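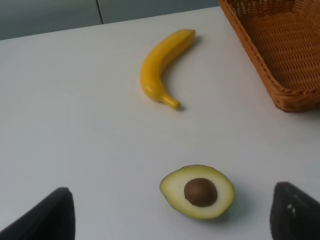

Banana, avocado half and the wicker basket on the white table.

October, Skirnura notebook, food table, entry by Chaltu

Today I worked on the fruit list for the basket tests. The old list had 52 items and many were the same thing with two names, so I made it shorter. Avocado is now written as "avocado, half" everywhere. Before, we had also "avocado cut" and "green half", and Bjarke could not find them when he searched.

The basket keeps its old name, "wicker basket". I know Lena prefers "tray", but a tray for me is flat.

Light comes from the side and the shadows are soft. I like this, so please leave the blinds how they are now. 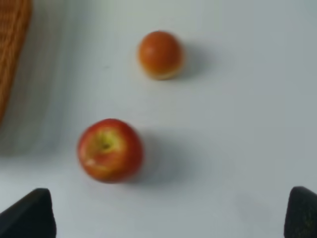

Red apple, with the small orange fruit behind it.

For the orange one I am not decided between tangerine and small orange. I put "orange, small" for now — if somebody has the packing list from Ploveck, please check it.

The apple stays "apple, red". Its yellow-green patch at the stem is good for telling which side is up, and I noted this in the remarks column.

Still to do: wipe the table at 16:00, print new labels, ask if the bread belongs in the fruit list or needs its own page.
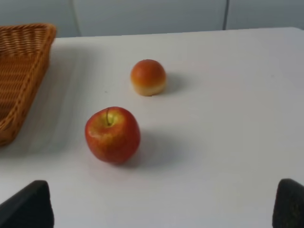

Kidus Adugna wrote under this entry that bread should have its own page, and that "bun" and "roll" must become one word before the labels are printed. I will take "roll".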